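## 3.2 地面走线与临时插座的布置

前一节讨论了墙面固定插座的位置,本节转到地面。住户在实际使用中很少按图纸用电,餐桌、单椅一类可移动家具周围的插座需求,大多靠延长线解决。
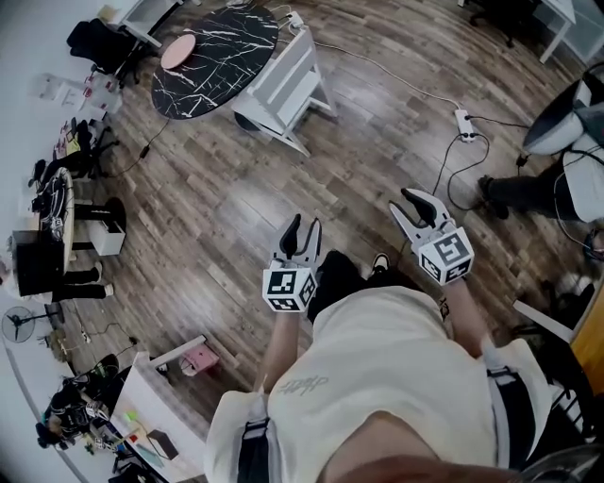
**图 4** 圆桌与单椅旁的地面走线。深棕色木纹地板上有黑、白两色电源线,白色排插直接放在地面,插有多个插头;桌边另有一个白色排插或适配器。

本研究的入户记录取自 Prinirgate 与 Sindia 两处住宅区,1 月开始,共得到有效记录 2,738 条,其中 1,145 条涉及地面排插。记录表沿用 Boychuk 分类,将地面走线分为沿墙、绕家具和横穿活动区三类。图 4 归入第三类:线缆横过地板,向排插汇集,排插所在位置与圆桌、椅子同处一个活动范围,人站立时脚也落在这一范围内。

分类时有两点需要说明。第一,线缆的颜色不作为分类依据,但会影响辨认。黑色线与深色地板反差小,在木纹的灰色条纹之间更不易看清;白色线较为醒目,住户自己也更常注意到。访谈中有住户能准确说出白线的去向,对同一房间的黑线却要低头找一会儿。第二,一处活动区内出现 2 个排插时,按一组登记,不拆分计算,否则小户型的数值会明显偏高。

圆桌带来的问题与方桌不同。方桌通常有一边靠墙,线可以顺着桌腿落到墙角;圆桌四周都留作通行或就座,线从哪一侧下来都会占用地面。椅子的朝向也有影响。图 4 中的白色条背椅紧邻圆桌右侧,椅腿外斜,落脚范围比直腿椅大。按记录表的要求,登记人员须画出椅子拉出和推回两种状态的轮廓,凡轮廓与线缆相交的,在备注栏写明“交叉”。这一项在试填阶段漏填较多,正式表中改成了必填。

排插的高度也列入记录。直接放在地面的排插便于拔插,但擦地时需要先挪开,插头多时往往连同线缆一起移动,放回去的位置和原来不一致。因此同一住户的两次记录可能归入不同类别,本文以第一次记录为准,第二次只用于核对。

针对横穿活动区的情况,我们参照 Stundanum 试验间的做法,列出 11 项整理措施供住户选择,包括缩短多余线长、把排插移到家具背侧、用扁平线槽覆盖必经路段等。租住户多选择不需要打孔的措施,自有住房的住户更愿意加装地面插座。加装地面插座须先核对地板铺设方向,斜铺木纹地板开孔后,盖板边缘与板缝不平行,观感上的意见较多,相关施工细节见 3.4 节。

以上分类只描述线缆与家具的相对位置,不涉及用电负荷。负荷数据另行采集,在第 4 章中与本节的类别对应列出。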